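Home | News | Reviews | Interviews | Back Issues | Shop

Nele Kohlhase on Plorkholm, bad ferries and finishing the thing

January 22, 2022

Nele Kohlhase picks up on the second try, apologises, puts me down, goes off to shut a window. Back again. She has been inking since before breakfast and says her hand has gone "like a claw, a boiled one". The last issue of Plorkholm went to the printer the night before we speak. She is already on the next thing. Of course she is.

For anyone coming in cold: Plorkholm is her black and white comic about a ferry town where the ferry stopped running and people carried on queueing for it. Four issues, self-published at first, then picked up by Kröger, who are putting the lot out as one book in May. It's funny. It's also quite sad by issue three, which I wasn't ready for on a bus.

"I wanted a place where everyone is waiting but they've got used to it," she says. "They've brought chairs. There's a woman who sells soup to the queue and she's doing very well, she doesn't want the boat back at all. She was meant to be in one panel. Then she took over."

The soup woman is Prullow, and if you have read any of it you will know she's the reason to read it. Short, square, coat down to the floor. Kohlhase draws her with hardly any face, two dots and a line, and still gets more out of her than out of anyone else in town.

"She's quick to draw, that's the secret. I was so slow on the first issue. Every brick. Every single brick on the harbour wall, I did them all with a dip pen like an idiot. By issue two I thought, no, I'd like to see my friends again. So Prullow stands in front of the wall a lot."

I ask about the page count. The first issue was meant to be 24 pages and came out at 52.

"Yes. Well. I can't plan." Laughs. "I do thumbnails, very tiny ones, and I always think a conversation will fit on one page, and then somebody needs to take their hat off. You need a panel for the hat. Then you need one where the other person looks at the hat. Kröger have been very good about it. They did ask if the hats could be shorter."

Was it strange, handing it over to a publisher after doing it all herself? Not really, she says. The folding was what she hated. She'd done the first print run on the kitchen floor with a borrowed long-arm stapler, and the stapler jammed, and she sent out a good few copies with the middle pages upside down before anyone wrote in. One shop asked for more of those. She hasn't got any more of those.

The book version isn't a straight reprint. She has redrawn six pages from issue one, mostly the opening, where the town was "the wrong shape" — the church moves from one side of the harbour to the other between pages two and nine and she never noticed until a reader posted her a map. There's a new cover too. And the lettering has been done again from scratch, by hand, which took longer then anything else.

"My old lettering was horrible. I letter the way I talk, it starts neat and then leans over. I rule lines now. I'm a grown woman, I can rule lines."

No colour though? People do ask.

"They ask all the time. I tried it. I coloured the whole of the market chapter, I was very pleased with myself, and then I looked at it the next morning and it was a nice day in a nice town. All the waiting had gone out of it. So it's grey. The cover has one colour, and I'm not telling you which because we're still arguing."

She grew up on the sort of weekly funnies you got at the newsagent and read in the car, and says she still thinks in gags first. The plot comes after, if it comes. Issue four was hard because it had to stop. She wrote three endings. In one the ferry arrives. In one it arrives and is full. She won't say what she went with, and asks me not to either, so I won't, only that I went back and read the first chapter again straight after and there's a thing in the timetable you should look out for.

"I cried a bit drawing the last page, but I was also very hungry. Hard to say which it was."

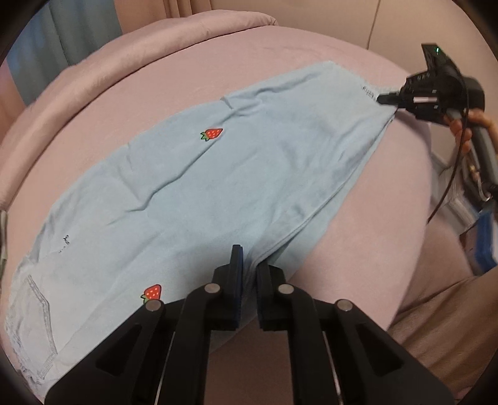

Daniel wondered whether the ending had been settled from the start, as the timetable gag on page one seems to suggest, and would she own up to it if it was luck. I put it to her. Long pause.

"Luck," she says. "I wrote those times down so there'd be something on the board. Then when I got to the end I went looking for anything I could use. You go through your own pockets. Please put that I planned it."

Next is Plotden, a shorter one, more of a kids' book, although she says that every time and then somebody's grandfather dies. It's about a badger who inherits an office. She has the badger. She has the office. She hasn't got much else, and she'd like to keep it under a hundred pages, and we both leave that one alone.

Would she ever go back to the ferry town? She'd thought not. But Prullow keeps turning up in the margins of the new pages, holding a ladle, and there might be a small strip in it, just her, just the soup. "No story. She sells soup, somebody complains, the end. I could do that untill I'm ninety."

Then the doorbell goes at her end, a parcel, probably ink, and she has to run.

The collected Plorkholm is out in May from Kröger.

Comments

inkyfingers: Got one of the upside down copies!! Thought it was on purpose, very clever I thought. Not selling.

Marsh Lane: Prullow strip please. I'd buy that before the badger, sorry badger.

tobes: Does anyone know if the book keeps the letters page from issue 2? The one about gulls.

inkyfingers: @tobes don't know but hope so, the gull man was my favourite

R. Hallam: Read the first one on this site's say so and didn't get on with it, too much standing about. Might try again with the new opening.

Older | Newer | Back to Interviews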